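Filed under: Kitchen & Table > Cups and Tumblers > Pouring and spills

Ticket 2691
Opened by: Edeltraud Steiner
Status: open

Problem: dry food goes on the table when poured from a clear plastic cup into a red plastic tumbler. The clear cup is from the Kalby set and the tumbler was bought separately from Hoteck. Water goes across without trouble. Nuts and cereal don't.

Tried so far:

1. Smaller helping, 78 g in the clear cup. Still spilled.
2. Wiped the inside of the clear cup with a dry cloth. No change.
3. Tipped more slowly. Nothing moved at first, then most of it slid out together and went past the rim.
4. Swapped the tumbler for a Brunner cereal bowl. Nearly everything went in, but I need to use the tumbler.

Clear cup above, red tumbler standing on the table, food landing beside it:

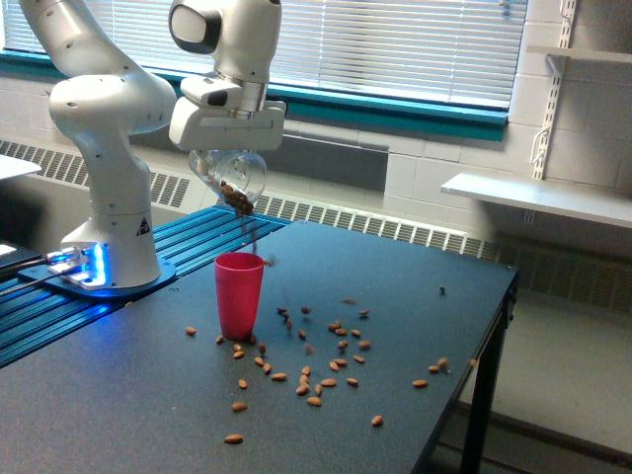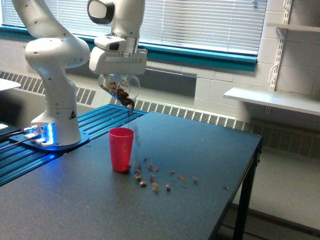
Reply from support, Wednesday, January 20, 2021: Please start with the lip of the clear cup over the middle of the tumbler, and lower down. The lip moves as the cup tips, so check it again halfway. A tray underneath will save sweeping up.

Edeltraud Steiner: Will try it lower tonight. Do you sell a wide funnel that fits the tumbler? The Skesby one is too narrow and nuts get stuck in it.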